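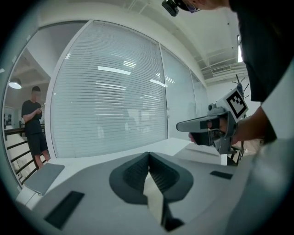 A gripper with a beige object wedged between its jaws in a bright white office.

Small firms often fail with a full order book. The usual cause is timing: wages and rent leave the account before customer payments reach it.

Juser, a label supplier run by Bukola Obi, grew to 39 trade accounts in its third year. Its invoices allowed customers 20 days. On average they took 105. Obi covered the gap with an overdraft, and the interest absorbed most of the margin on repeat orders.

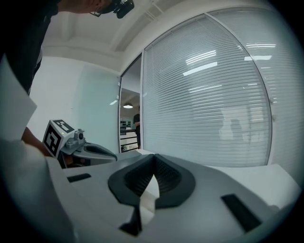 Shortening the cycle

Obi made two changes in October. Invoices now go out on dispatch, and new accounts pay a deposit. Reminders are sent 3 days before the due date.

"The price list stayed the same," she says. "I changed the dates."

Zainab Mohammed, a bookkeeper at Oyelaran, advises owners to keep a weekly cash forecast separate from the profit statement. Depreciation and unpaid sales appear only in the second.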